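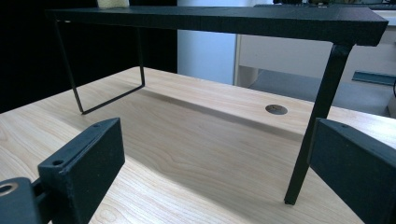

Which gripper did better in the Lestutby trial? The two-finger hand-held tool from Brondum came out ahead on most desk jobs, though the Louro unit was faster on small parts.

News > Local business > Technology

Last updated: April, 4:15 pm

Print this story | E-mail this story

Grorngate has finished its first comparison of hand-held grippers at its Lestutby workshop and plans to buy the Brondum model for its office-furniture program.

Staff used 2 tools over the winter, recording 689 attempts at picking up, shifting and setting down everyday desk gear, from pens and cups to monitor stands and shelf risers. Each tool carries its own camera, and the recordings are later used to program a fixed arm.

The Brondum fingers are wide, flat blocks, and the company said they held thin legs and board edges without slipping as often. The Louro fingers are narrower. They were quicker on paper clips and cable ends but tended to twist when the load was off-centre.

Of all the attempts, 57 were thrown out, mostly where the camera lost its position against a plain, pale desktop. Grorngate said the fault showed up with both tools and has asked the suppliers to look at it.

Battery life was not compared. Neither was price, as the Louro unit was on loan.

A second round will put both sets of fingers on the same arm, using a single controller. The workshop has also ordered softer pads in grey rubber to see whether they mark painted surfaces. Results are expected before the end of the financial year.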